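Sound Walks in Stundton: What a Small Town Sounds Like at Different Times of Day
Final project report
Maricica Pop, Oisín Hegarty and Fiachra Foley

Why we picked this

We started out wanting to do noise pollution, like half the class, and then Fiachra came back from lunch going on and on about a bakery vent on Sandhu Street that hums a note you can sing along to. We all went to hear it. It does! It's a little flat of an A, and if you stand by the mailbox across the street you can hear it change when a truck goes past. After that we didn't much want to measure how loud the town is. We wanted to know what it's made of.

So our question became: which sounds can you hear in Stundton, where, and when? Our advisor, Mr. Egger, told us to keep the area small and go back often, and that was the best advice we got all term.

How we did it

We drew a loop that starts at the school's back gate, goes down Sandhu Street to the river, follows the Sulel path as far as the footbridge, and comes home through the old mill yard. The loop has 28 stops. At each one we stood still for two minutes and wrote down every separate sound we noticed, in our own words, without talking to each other. Then we compared lists.

We walked it early in the morning, at lunchtime and after dark, all through September and into October. One person carried the recorder (a small handheld one from the music department) and the other two only listened. We swapped jobs every walk, because whoever had the recorder always ended up watching the level meter and missing things.

Comparing lists was the most fun part and also the hardest. Maricica hears birds the rest of us don't notice at all. Oisín writes "engine" for things Fiachra splits into four kinds of engine. We ended up making a shared word list, which grew to 111 entries before we made ourselves stop adding to it. "Leaf scrape" and "leaf rattle" are both on there, and we stand by that.

What we heard

The river was the biggest surprise. We expected it to cover everything up, but the water is only loud near the weir, and by the footbridge it drops away so much that you can hear bicycles clicking on the far bank. In the early morning there's a stretch of the Sulel path where you can hear the school bell and the church bell together, and they don't agree on the time.

The mill yard is the quietest stop on the loop, and it's also where our lists got longest. We think this is because each small sound gets its own space there. A flagpole rope tapping, someone's radio two houses over, pigeons walking on a tin roof – all of that would disappear on Sandhu Street.

Indoors was harder. We added a few inside spots late in the project, when it rained for most of a week, and we had to learn to hear rooms. A big bare room with a hard floor gives you your own footsteps back. 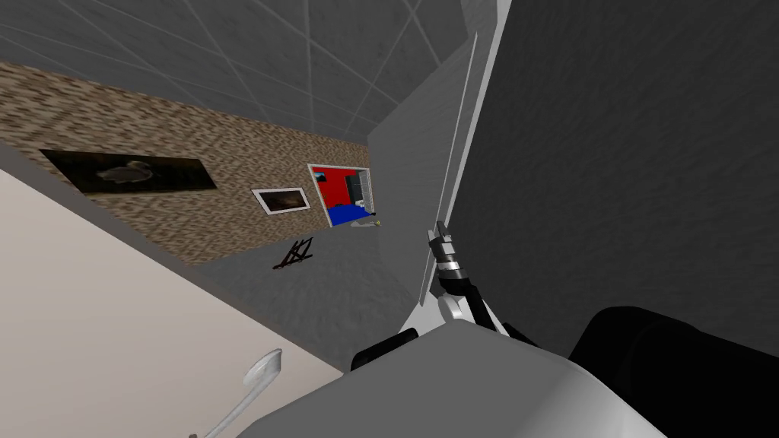

Clapping once and listening to the tail became our habit everywhere, and we got some looks for it in the library. The library stairwell rings for a long time. The reading room next to it hardly rings at all, thanks to the carpet and the books, and going from one to the other feels like putting a hat on over your ears.

After dark, the town gets wider. We don't have a better way to say it. Sounds from far off that we never wrote down in the daytime turned up on all three of our lists: the freight line, a dog out past the fields, the highway as a kind of long breath. Our physics teacher, Ms. Lida, explained that on clear nights the air near the ground cools first and bends sound back down toward you. We tried to check this by comparing clear and cloudy nights, but we only got two clear ones, so all we can say is that it fits.

Talking to people

We asked people along the loop which sound they would miss if it stopped. Ruairí Horgan, who has lived by the weir all his life, said he only notices the water when the level drops and it changes pitch, and that it used to wake him up as a kid. A woman waiting for the bus said the crossing signal. Two different people said the bakery vent, so Fiachra felt very proud.

The sound map

Everything went onto a paper map 50 inches wide, which hung in the front hall during open week. Each stop has three rings around it for morning, midday and night, and the words are written along the rings. By the time we typed up all our notes we had more than 3,000 separate entries, so the map only shows the ones that at least two of us heard on the same walk. That rule cost Maricica most of her birds, and she was allowed to put five back.

Problems

Wind ruined a lot of recordings. We made a cover for the microphone out of a fuzzy sock in the third week and should have done it in the first. Our early lists are also shorter than our late ones, and that probably says more about us than about the town. If we did it again we'd throw out the first few walks and call them practice.

We also never settled what counts as one sound. Is traffic one sound? Is a conversation? We changed our minds halfway through and had to go back and fix the early lists by hand, which took two very long afternoons.

What we'd like to do next

We want to walk the loop again in deep winter, with snow if we can get it, and in late spring when the frogs are out by the footbridge. Oisín wants to add smells. The other two of us are still thinking about it.

Thank you to Mr. Egger, to Ms. Lida, to the music department for the recorder, and to the bakery for letting us stand outside the back door with a tuning fork.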